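Visit report: Flokley furniture works, open day, Sat 15 August

The Flokley works opened its assembly hall and showroom to visitors for one day. I went mainly for the shelving. The plant makes one storage system, sold as Fernum, and the tour follows it from board store to finished unit.

The board store holds light-colored timber panels stacked flat on bearers. Panels rest there until they match the humidity of the hall, then go to the saw. Offcuts above a set length are kept for drawer bottoms. The rest goes to the boiler, which heats the hall from the first cold weeks through January.

Machining is done on 2 lines. The older line cuts and edges the straight parts. The newer one drills, and its dust extraction is noticeably better. We were allowed close enough to read the job sheet, which listed batch 683, all side panels.

Assembly is glue and dowel, clamped for 50 minutes. I asked about screws and was told they are used only for wall fixings.

The showroom is upstairs. The units there are fitted out the way a household might use them, with books and small desk items in the compartments.

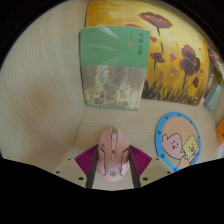 Pärn Mester
Storage and Interiors Correspondent

The cubby with the pink mouse and the paperback was the one I spent most time on. It is shallow, in light blond wood with a fine straight grain, and a book can stand face-out against the back wall. The cover on display had a pale sage-green upper part with faint leaf shapes. For spines-in storage of larger books I would want more depth. For a mouse, a charger or a book in current use, the depth is adequate.

The joint between floor and side panel is left visible. I have no objection to this. A cover strip would collect dust and make the compartment harder to wipe out.

Delivery is currently quoted at 6 weeks. Spare shelves can be ordered separately, but back panels cannot, and the sales desk had no date for that. Parking is behind the board store. The stairs to the showroom are steep and there is no elevator.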